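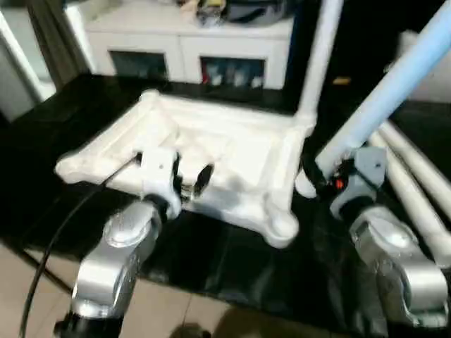
Figure 2. Head camera view of the foam tray and both arms at the black table.

Section 2. Recording the tray and pipe episodes

This section explains how to record episodes for the Brimen method. Read it fully before you switch on the arms. The calibration of the head camera must be finished first.

1. Put the foam tray on the black table, between the two arms. A small angle is allowed. Do not align it to the table edge, as the method must learn from different angles.

2. Look at the head camera view. The whole tray must be visible, and also both wrist joints. If one wrist is missing, lower the camera and check again.

3. Guide the left gripper by hand to the near left rim of the tray. Leave the cable of the arm in a free loop.

4. Place a light blue pipe at the right gripper and close the gripper slowly. The upper end of the pipe should point away from the tray.

CAUTION: Keep your face and hands out of the space above the table when a pipe is in the gripper. The long end moves much faster than the wrist.

5. Start the recording in Palumbo and enter the episode name. Wait until the counter is running, then begin the task.

6. Stop the recording when both arms are at rest. Mark the episode as "complete" or "failed". Failed episodes are also used in training — please do not delete them.

Note: The table surface is glossy and reflects the tray and the joints. In our August tests the depth values near the rim were noisy for this reason. Use the color image only, and set the depth weight to zero in the Dreno settings file.

Note on results: The first model was trained on 865 episodes and often lost the tray when the wrist covered its rim. The present model uses 1494 episodes, with the rim partly covered in many of them. It finds the tray more reliably, but pipe placement is still weak when two pipes lie close together.

Section revised 26 Dec 2022 by Sigrún Eskildsen, Bosorex. For the export of episodes, continue with Section 3.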